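Two weeks with the Ukance kit, notes before I forget

Sunday, June 2, 2019

Okay so quick one, I have a train in an hour. A few of you asked what I think of the Ukance two-arm bench kit after I mentioned it back in January and then went silent. Sorry. Work. Here's the brain dump.

What you get: two arms, two grippers with a small camera on each wrist, one more camera for the side of the bench, cables, a laptop license for the software (it's called Helano, no idea why). We have it on a rental with option to buy. 1,930 a month, which made Gavin Lennox laugh out loud when I forwarded him the quote. He signed it though.

What we want from it is dull. Parts in trays, parts out of trays, into a padded tray, repeat. Solenoids, round boards, little wire bundles. The kind of kitting job that eats somebody's whole afternoon and that everyone here hates.

Setup was fine. Better than fine. The manual says half a day, Vitória Barros and I did it before lunch, including the part where I plugged the left arm in as the right arm and it saluted the wall. Clamps are solid. The cable management is a joke, bring your own velcro.

Trays. Ukance will sell you trays. Don't bother, we used the yellow plastic ones we had already and they're OK, except for shine. Ours are really glossy and they throw the ceiling lights right back up into the wrist camera.

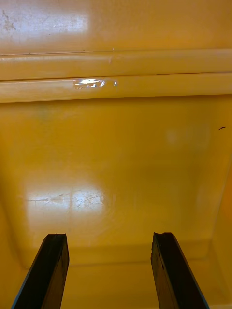 First three days the software kept proposing grasps on nothing. Confident little box drawn on a blank bit of plastic, arm goes down, closes, comes up with air. Then does it again. There's an exposure setting buried two menus deep and turning it down got rid of most of this, but it should really be on by default, or at least in the quick start. Support (Belmiro Carrilho, very patient man) told me they ship a matte liner now. Extra, obviously. I haven't ordered it. Gonna try a sheet of gray card first.

Grippers next. Parallel, two fingers, black, blunt ends. Strong enough for anything we have and then some. For the solenoids they're great, you grab the body, done. For thin wires not so much. The fingers close on a bundle OK if it's lying across them but if it's lying along them you get two strands and a prayer. Aníbal Carvalho wants to print narrower tips, which Ukance says is allowed and doesn't void anything. We'll see.

Speed: slow! I timed 39 seconds for one solenoid, tray to tray, on the default profile. You can raise it. I did raise it, and it was fine, and then it was less fine and a tray went on the floor. So it's back on default while I'm not in the room.

What I care about most is whether it's gentle with boards. 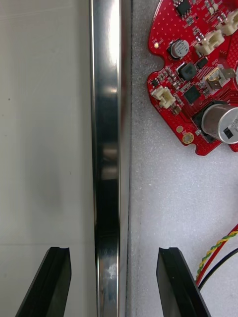
Boards are where the last kit we tried (Cardoso, the older model, long gone back) fell apart for us. It pressed. You'd set a height and it would just lean on whatever was there. On a board like our red one, with a can capacitor standing up, another big silver one lying on its side and white connectors sticking out along the top, there's not a lot of flat to grab and pressing is bad news. The Ukance has a force limit you can set per part and it respects it. I put my own finger under it, which is not in the manual, please don't. Still recommend foam in the target tray whatever arm you buy.

Teaching is by hand. You hold a button, drag the arm where you want it, let go, next point. Vitória liked this a lot. I found it heavy going after twenty minutes, the joints are stiff near the base. You can also edit the points as a list, and thats what I ended up doing.

Both arms at once is the selling point and it's the bit I've used least. They avoid each other, yes. Mostly by one of them stopping and waiting, so you don't get double the speed, you get maybe a bit more than one arm's worth. Fine for us. If you're buying it for throughput, ask for a demo with your own parts.

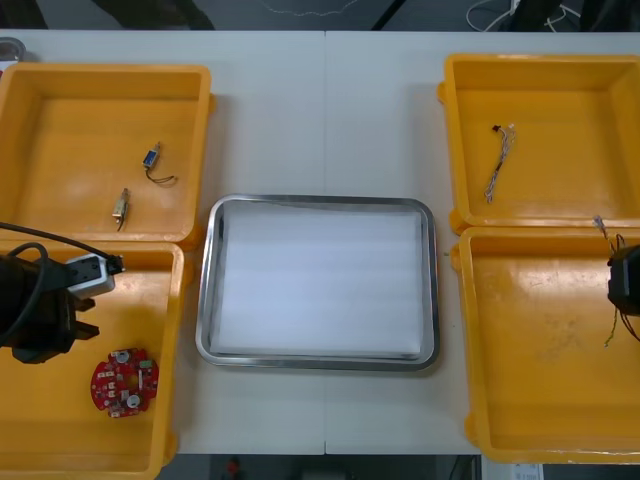
The bench, four yellow trays and the padded one in the middle.

Things I haven't tried: the barcode add-on, the remote viewer, anything with a conveyor. Lodthorpe use theirs with a conveyor apparently and I'm trying to get over there to see it.

Would I buy it? Leaning yes. Rental runs out soon and I need to get some 200 clean cycles logged before Gavin will even talk about it. The log export only does CSV and the timestamps come out in the wrong timezone, so add an evening for that. Martim Bettencourt has a script for fixing the times if anybody wants it, ask him nicely.

Also the emergency stop button is on a cable that's too short. Get the extention when you order.

Train. More when I've done the wire tips.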